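Course handout, Unit 4: Cold storage in small kitchens
Trevell Certificate in Household Operations, Plurketville site

## 4.1 Bottom freezer drawers

A pull-out drawer in the lower compartment is loaded from above. Cold air is denser than room air, so a deep bin loses less of it on opening than a shelf behind a door. The walls of the bin are usually molded plastic. Slots in the rear wall allow air to circulate and must not be covered by packages.

The drawer runs on slides. Pull it out fully before loading. A partly opened drawer hides the rear third of the bin, where forgotten items collect.

## 4.2 Beverage cans

Canned drinks belong in the refrigerator compartment. The water in them expands on freezing, and a sealed can may bulge or split. Short chilling in the freezer is permitted under the Castellanos checklist with a timer set. At the end of the period the can is moved to the refrigerator or served.

Handling a can at the drawer:

1. Open the drawer first and leave it open.
2. Keep the can clear of the drawer rim. A tilted can is brought upright before it is set down.
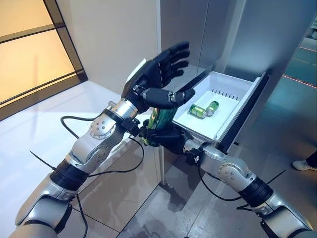
3. Set the can on its base, on a flat part of the bin floor. Hold it low on the body until it stands without support.
4. Leave a gap between the can and the vent slots.
5. Close the drawer slowly. Tall items that touch the compartment above must be moved.

## 4.3 Items sharing the bin

Light plastic items shift when the drawer moves. Place them beside or behind a can, never under it. Record the contents on the Perkness sheet, one line per item, with the date of loading.
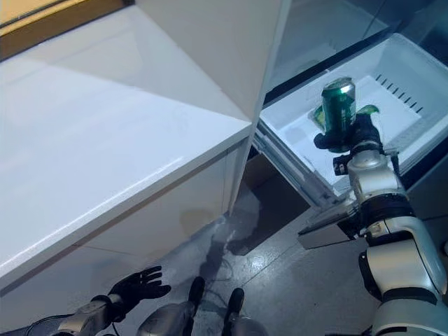
*Fig. 4-2. Green can upright in the open drawer, with a bright green plastic item beside and behind it. Note the diagonal vent slots in the rear wall.*

## 4.4 Exercise

Draw the bin of a bottom freezer from above. Mark the vent slots, the slides and a position for 6 cans that keeps the slots clear. State the clearance used. Bring the drawing to the February session.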